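乾物在庫を先入れ先出しで回すための台帳と棚の作り方

最終更新：2021年10月14日
作成：Bienvenido Manalo（Promville共同キッチン 在庫担当）

対象は、乾燥パスタ、乾麺、豆類、粉類、缶詰など、常温で保管する食品である。冷蔵品と冷凍品は扱わない。台帳は表計算ソフトで作る。以下の手順はJovevixの表で確認しているが、並べ替えと条件付き書式が使えるソフトであれば同じように作れる。

1. 用意するもの

・表計算ソフトが動く端末
・台所用はかり（1g単位で表示できるもの）
・油性ペン
・はがせるラベル
・密閉できる袋または容器

バーコードリーダーは不要。Promvilleでは一時期使っていたが、計り売りの品にはコードがなく、結局手入力が残ったため廃止した。

2. 台帳の列を決める

列は次の9列とする。

管理番号
品名
形状・種類
内容量（g）
入荷日
賞味期限
開封日
置き場所
備考

「品名」と「形状・種類」は分ける。一つの列に「スパゲッティ細」「細スパゲッティ」「スパ（細）」のような表記が混在すると、並べ替えたときに同じ品が離れて並ぶ。形状・種類は別シートに一覧を作り、入力規則でそこから選ばせる。一覧にない語を自由に追加できる設定にはしない。

内容量の列には単位を書き込まない。「300g」と入力すると文字列として扱われ、合計に入らなくなる。単位は見出しにだけ置く。ポンド系の表示がある輸入品は、包装に併記されたグラム数をそのまま使う。Sorianoから仕入れている輸入品の場合、入力値は397となる。400に丸めてはならない。棚卸しの差異が袋数分だけ積み上がる。

計り売りの品は詰めた直後に正味量を量る。目標はほぼ300gだが、台帳には目標値を書かず、はかりの表示を書く。容器の重さは先に差し引いておくこと。

3. 管理番号を振る

管理番号は「入荷年月＋連番」とする。品名の頭文字は含めない。以前は頭文字を付けていたが、マカロニと豆の一部で重複が発生した。9月に入荷したものは、すべて同じ年月で始まる番号になる。同じ賞味期限の品をまとめて入荷した場合も、番号は袋ごとに振る。まとめて一つの番号にすると、開封日を記録できない。

番号はラベルに書き、袋の端に貼る。透明な部分には貼らない。中身の状態が確認できなくなるためである。賞味期限の印字にも重ねない。

4. 期限の色分けを設定する

賞味期限の列に条件付き書式を設定する。

（1）賞味期限の列を、見出しを除いて選択する。
（2）条件に「今日の日付以下」を指定し、背景を灰色にする。
（3）条件を追加し、「今日の日付に7を足した値以下」を指定して、背景を橙色にする。
（4）（2）の条件を（3）より上に置く。順序が逆の場合、期限切れの行も橙色になる。
（5）空白セルには書式を適用しない条件を最上位に追加する。

月までしか印字されていない品は、その月の末日を入力する。月だけを入力すると、ソフトによってはその月の1日と解釈される。

賞味期限は未開封の状態を前提とした表示であり、開封後の品には当てはまらない。開封日の列に日付が入った行は、期限の色とは別に、行全体を太字にしておく。

5. 棚の区分を決める

棚は形状で分ける。メーカー別にはしない。長いものと短いものを同じ区画に積むと、短い袋の上で長い袋が傾き、下の品が取り出せなくなる。

長い麺は向きをそろえ、寝かせるか、背面に立てかける。立てかける場合は、日付の近いものを手前の列に置く。寝かせて積む場合は、日付の近いものを上にする。どちらの方式を採るかは棚ごとに固定し、台帳の「置き場所」に方式の記号を付ける（T＝立てかけ、N＝寝かせ）。

短い形状のものは、袋のまま重ねると崩れやすい。浅い箱に入れ、箱ごと引き出せるようにする。箱の前面には形状名だけを書き、品名や期限は書かない。期限は袋のラベルと台帳で管理する。

棚の設置場所は、コンロの上、シンクの下、直射日光の当たる壁際を避ける。床に直接置くことも避ける。Gurnolness分室では流しの脇に粉類を置いていたため、湿気で固まった袋が出た。現在は通路側に移してある。

6. 入荷時の作業

（1）外箱を開け、納品書と品名、数量を照合する。
（2）袋の破れ、シールの浮き、虫の有無を確認する。異常があれば別に分け、棚には入れない。
（3）台帳に行を追加し、管理番号を発行する。
（4）ラベルを貼る。
（5）既存の在庫を手前または上に寄せ、新しい品を奥または下に入れる。

（5）を省略すると、台帳が正しくても古い品が残る。作業台に既存の品をいったん全部出し、期限順に並べてから戻すのが確実である。

袋入り乾燥パスタ
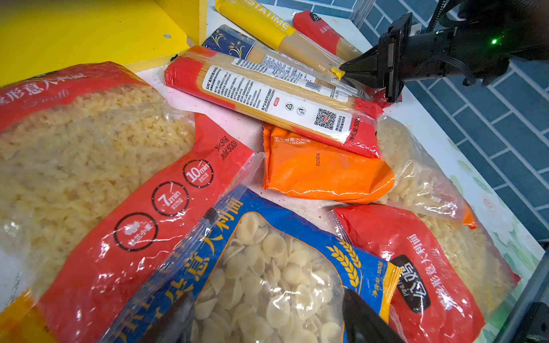
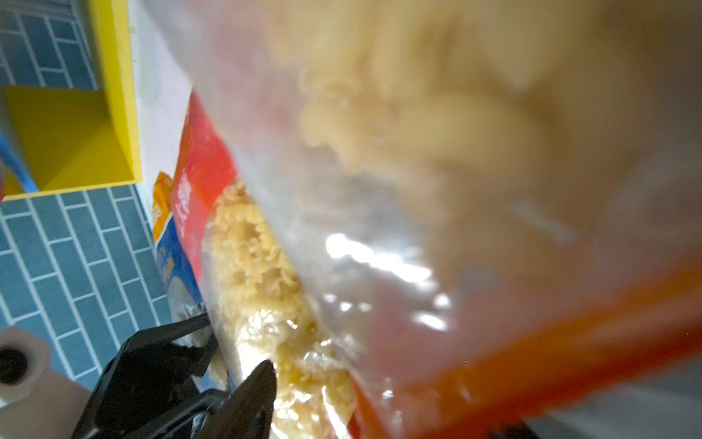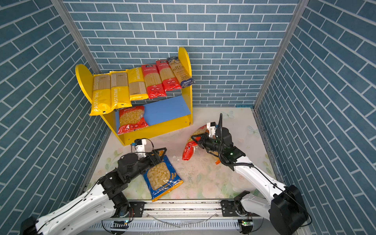
7. 出庫と開封の記録

使い切った場合は、行を削除せず「使用済」シートに移す。削除すると消費量の集計ができず、次回の発注量が決まらない。

一部だけ使った場合は、開封日を入力し、残りを量って内容量を上書きする。元の内容量は備考に残す。残りは元の袋ごと密閉袋に入れるか、容器に移し、管理番号のラベルを貼り替える。容器に移すときは、ゆで時間の表示も切り取って一緒に入れておく。同じ形状でも製品によってゆで時間が異なる。

開封済みの残りに、別の番号の品を継ぎ足してはならない。期限が混ざり、どちらの番号で管理すべきか判断できなくなる。

8. 棚卸し

棚卸しは月末に行う。台帳を「置き場所」「賞味期限」の順に並べ替えて印刷し、棚の端から順に照合する。台帳にあって棚にない品は備考に「不明」と入れ、次回の棚卸しまで行を残す。棚にあって台帳にない品は、その場で行を追加し、入荷日は空欄にする。推定の日付は入れない。

9. よくある不具合

期限順に並ばない：日付が文字列で入力されている。列の表示形式を日付に変更し、該当セルを入力し直す。

合計が合わない：内容量に単位または全角数字が混ざっている。

色が付かない：行を追加した際に条件付き書式の範囲が広がっていない。適用範囲を列全体に指定し直す。

別の端末で日付がずれる：地域設定が異なり、月と日が入れ替わっている。共有する前に、全端末の地域設定をそろえる。

入力規則の一覧に新しい形状を追加したい場合は、在庫担当まで連絡のこと。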